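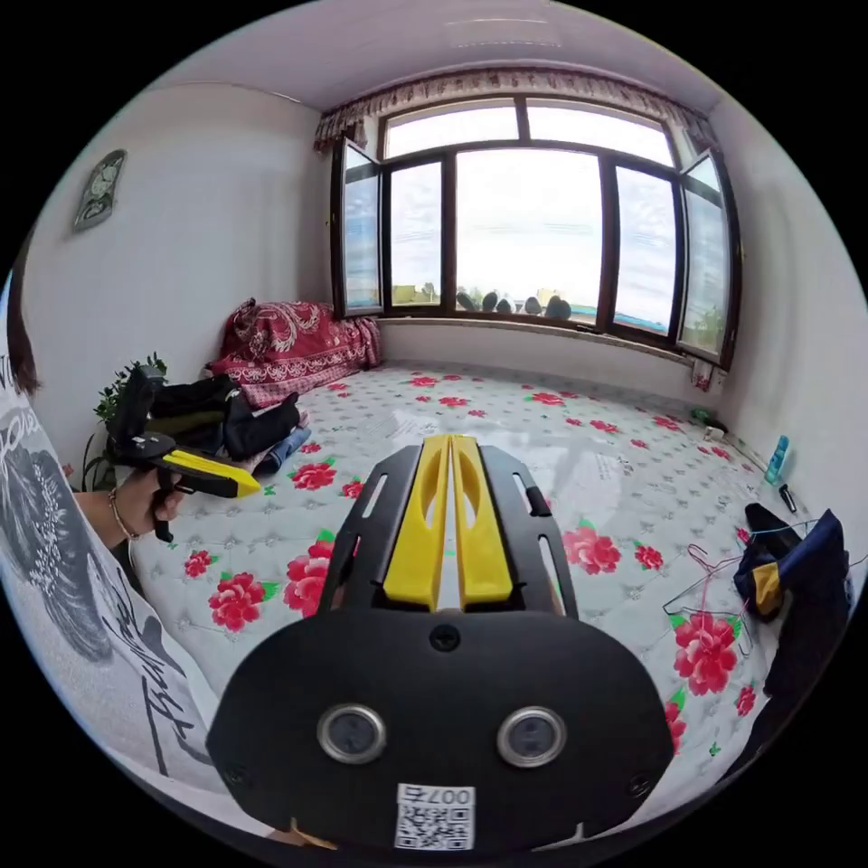 Home Guides Clothes care Folding Contact

3 min read

4. Sorting and folding on the bed

1. Smooth the cover flat. Move bedding to the head of the bed.
2. Put hangers to one side, hooks together.
3. Keep dark clothes in their own pile.

Caution: empty all pockets before folding.

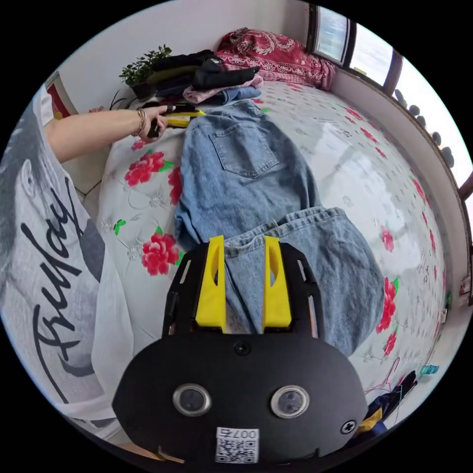 JEANS AND TROUSERS

4. Lay the jeans out full length and straighten the waistband.
5. Fold one leg over the other, then fold up from the hem.
6. Add to the stack — heaviest at the bottom.

Note: the Hustum shelf box is 52 cm wide.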